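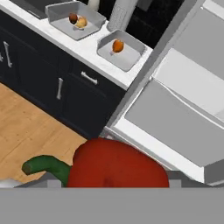
Our project looked at what goes down kitchen sinks in Noltdale and what it does to the sewer pipes under the older streets. The town runs a separate sewer for household waste, and most of the pipe east of Robichaud Avenue is clay, laid in short lengths with a joint at the end of each one. Every joint is a place where roots can get in and where solids can catch. We wanted to know which kitchen scraps travel well in a pipe like that and which ones settle. A bell pepper is a good case, and we used several. The red flesh is soft once it has been through a disposer, but a stem like the one on this pepper, thick and green with a curved end, is tough and stringy and comes out in pieces that behave very differently. Most people we talked to had never thought of the stem as a separate thing from the rest.

Group members: Emiliano Ledesma, Malsha Rathnayake, Kilian Lanz, Ieuan Owen
Course instructor: Nazareno Cocco
Submitted May 17, 2026

Background

The sewer section we picked runs along Furnon Street from the school to the pump station. It is 3000 feet long and carries waste from 400 homes. The public works office let us read the cleaning log for this section. The log is kept by hand and some of the entries are short ("rodded, ok"), but it does give the manhole where each blockage was found and usually what the crew pulled out.

Roots come up most often. Grease is next. After that the crew mostly writes "rags," which covers wipes, paper towels and anything else made of fiber. Food is mentioned less, and when it is, it is nearly always together with grease. We took this as our starting point. Our guess was that food scraps alone do not block a sewer, but that they give grease something to stick to at a bad joint.

The flat part of Furnon Street is the worst. The pipe there has less slope than the current town standard asks for, and two manholes in that stretch account for most of the entries. The crew foreman told us one of the joints has dropped a little, so there is a lip facing the flow. He had seen it on the camera inspection. We were not able to watch the inspection video, which was on a drive that had been sent out with the contractor's report.

Test setup

We built a test channel in the shop room from clear plastic pipe, cut in half lengthwise and laid on a wooden stand. The stand could be raised at one end to change the slope. Kilian glued a thin plastic strip across the bottom of the pipe near the middle, to act as the dropped joint. Water came from a bucket with a valve and ran out into a tub with a screen over it.

Each run used 2000 milliliters of water, released all at once. The scraps were placed at the top of the channel before the valve was opened. After the water had drained we collected what was left in the pipe, what was caught at the strip, and what had reached the screen, and let all of it dry overnight on paper before weighing.

We used the disposer in the Praltevska Building kitchen to grind the scraps. It is an older unit and does not grind as fine as a new one might. We ground each food separately and cleaned the unit between foods.

The foods were bell pepper flesh, bell pepper stems, onion skins, celery, cooked rice, coffee grounds and eggshells. We chose these after asking families in our class what they normally put down the sink. Fat was tested in a second round, where we warmed cooking fat, poured it along the bottom of the channel and let it set before running water over it with the scraps. 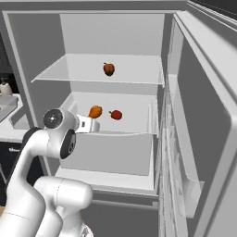 Is it better to put leftover food scraps in the trash or compost than down a disposer if the house drains to an old clay sewer?

Trash or compost is better for anything stringy or hard, and for anything with fat on it. Soft scraps in small amounts moved through our channel without trouble as long as there was enough water behind them.

Results without fat

Pepper flesh, celery leaves and rice mostly reached the screen at the steeper slope. At the flatter slope rice spread out along the bottom and stayed there until the next release of water, which carried most of it off. Coffee grounds did the same thing but were slower to move.

The stringy pieces were different. Celery strings and the fibers from the pepper stems caught on the plastic strip even at the steeper slope. Once a few had caught, other pieces collected behind them. Onion skins were the worst of all. They came out of the disposer as flat flakes and lay against the strip like wet leaves on a storm grate.

Eggshells sank right away. They packed in front of the strip in a low bank and did not move in later runs. We had expected them to wash over.

Results with fat

The second round was messier and we trust the weights less. Some fat came off with the scraps and we could not separate it well. Even so, every food left more behind with fat in the channel than without it, and the coffee grounds changed the most. Without fat they were slow but they did move. With fat they pressed into the surface and made a rough dark layer, and later scraps caught on that layer before they even got to the strip.

We ran hot tap water through the channel at the end of this round. The fat softened and slid down the pipe, then set again in the cooler lower half. Malsha had read advice to run hot water after pouring off grease. In our channel this only moved the problem farther down. In a real street it would likely mean moving it from the house line into the town's pipe.

Problems with the work

Our channel was short. A real sewer has flow coming from many houses at different times, and a piece that stops in the morning may be picked up again that evening. We released water in one burst, and that is not how a sink drains. The half pipe also had no roots, and roots were the main entry in the log.

Ieuan's first set of weights had to be thrown out — the scale was set on a counter next to the dishwasher and the numbers jumped whenever it was running. We repeated those runs on a different day with the scale in the classroom.

The strip we used as a joint was straight and smooth. Clay joints are uneven, so we would expect more to catch on a real one.

Comparison with the log

The entries that mention food are all from the two manholes in the flat stretch. None are from the steep end near the school. This fits what we saw when we changed the slope, although the dropped joint is in the flat stretch too and we cannot tell the two causes apart from the log alone.

Suggestions to the public works office

Add a line to the log form for food, grease and fiber as separate boxes, so the next group does not have to guess from the notes.

Put a short notice in the water bill for the Furnon Street section asking people to keep onion skins, eggshells, celery and pepper stems out of the sink, and to let fat set in a can.

Clean the flat stretch ahead of the holidays in place of the current date. The foreman said he had asked for this before.

Each of us spent 5 afternoons on the channel tests. Emiliano drew the map of the section, which is with the office copy of this report, and the dried samples are in labeled bags in the shop room cabinet until the end of the term.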